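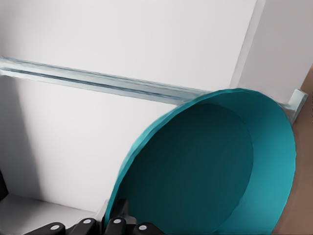

Brikska Outerwear – Progress Report to Kestville Fund
April 30, 2025

Pattern work on the Utedora waxed jacket is complete. Eight sizes are graded; seven have passed fit review. The largest needs a deeper armhole.

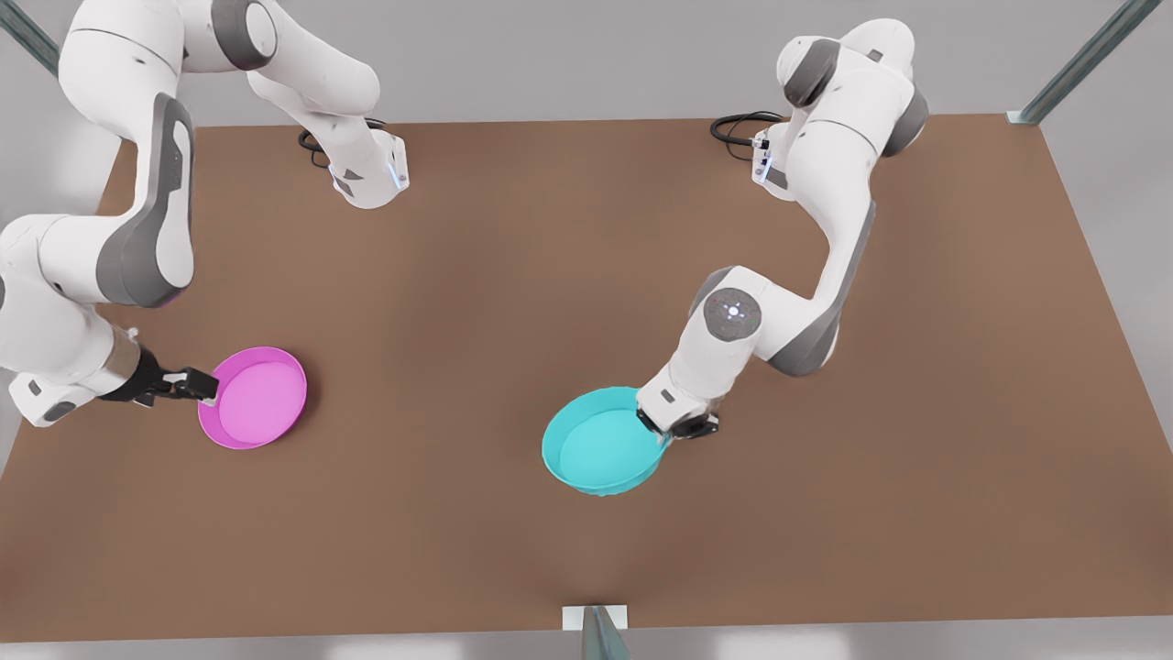

Image: Berhe Studio

Berhe delivered 108 meters of lining. Shell fabric is late – the mill moved our slot, and cutting of the 300 jackets now starts one week behind plan. Zippers and snaps are in stock. Spending is within budget.

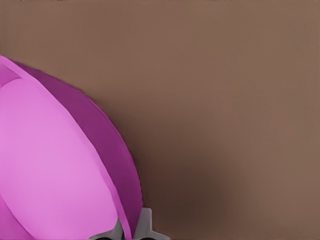

Pink bowl or dish, close view

Next period: recut the armhole, approve the care label, book October retail space.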